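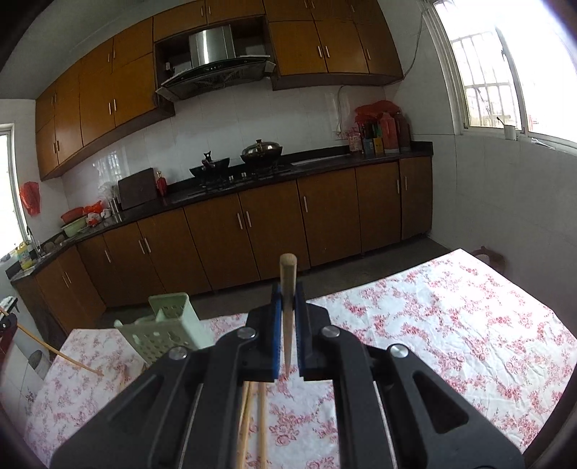
The chopsticks, the green holder and the tablecloth with the flowers

I wanted to write this post in the winter already, but then the kitchen was finished and I had no more excuse to sit at the computer. Now it is April 15, 2023, the windows are open, and I finally come to the subject of chopsticks.

We are a household that eats with chopsticks maybe half of the time. My husband learned it as a student, I learned it from him, quite badly, and I still hold them a little too near to the tip. For many years our chopsticks lived in the drawer together with the forks and the wooden spoons. Anybody who has done this knows how it ends. They roll to the back, they turn sideways, and one day the drawer opens only the width of a thumb and you must go in with a butter knife.

So when we planned the new cabinets, I asked the man from Reisinger if he can make a narrow part in the drawer, only for long things. He could, but he wanted 700 extra for it, and I found that this is too much money for a place where sticks lie down. I said no thank you. I am still content with this decision. The doors he made are nice, brown wood, with the slim handles that stand up and down, and under the black counter they look more expensive than they were.

In place of the drawer I bought the pale green holder. It is plastic, it comes from Grokomico, and on the paper it had only the article number 2301 and no name. I like that. It has compartments, a back that is higher than the front, and many small round holes with some bigger cutouts between them. The holes are the important thing. My old holder was a ceramic pot, very pretty, a present from my aunt, and at the bottom of it there was always a little water that I did not see. After one summer the tips of the chopsticks got dark and had a smell like a cellar. I threw away the whole lot and I was ashamed, because a few of them were a souvenir.

After this I read more than is healthy about wood and water, and I changed some habits. I write them here for Johanna Mösli, who asked me in the comments in May last year and has waited very patiently for her answer.

Johanna, first, I do not leave them in the basin. I know it is tempting, they are long and they stick out of the dishwater and look as if they want to stay there. But I wash them directly after the meal, in warm water with a small drop of detergent, rubbing them between the palms, all together like a bundle of pencils. Then I rinse and shake them.

Second, they dry lying down on a towel, and only when they feel dry do they go in the holder. I put the thick end up. My mother-in-law puts the thick end down and says that the part for the mouth should stand in the air. We have discussed this more than one time. I believe that she is right about hygiene, but with the thin end up I poke myself in the hand, and so in my kitchen the thick end looks up.

Third, every 6 months I take all of them out on the table and sort. This is the part I enjoy most - it is a quiet work, and one can listen to the radio.

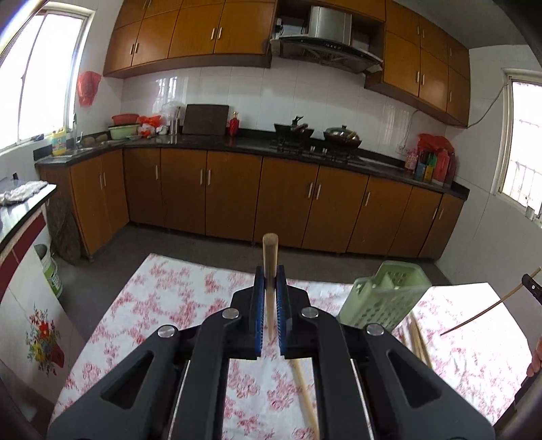

I always do it at the table and not on the counter. The counter is black and shiny and one sees every crumb and every drop on it, so there I become nervous and begin to clean instead of sorting. On the cloth with the red and pink flowers I am calm. It is an old cloth, the creases do not go out anymore even with the hot iron, and I have stopped to try. Besides, the chopsticks do not roll so much on fabric.

The sorting itself goes like this. I look for pairs. Ours are simple wooden ones, some lighter and some more brown, and the difference is not only from age but also from the shop. A light one next to a brown one is perfectly good for eating, but I cannot leave it like this, I have to find the brother. I hold each one upright and turn it slowly between the fingers. If it is bent, one notices it at the tip, which begins to make small circles. With the thumb I go along the thin end and feel for splinters. What is rough gets a little fine sandpaper, and what is split goes to the garden, where it holds up the young peas.

The single ones I keep too. With 2 single ones that are not brothers one can still turn the dumplings in the pan, and one alone is good for testing a cake.

Oil I use only rarely. I tried the one from Drellov, and it made a beautiful color, but it stayed sticky for days and our guests had dust on the rice. Perhaps I took too much of it. A reader wrote to me that the Hader oil is thinner and dries over the night. If somebody has used it on things which go in the mouth, please tell me, I would be glad for an opinion before I buy again.

Next time I will write about the shelf for the lids, where I was less clever and had to drill everything a second time.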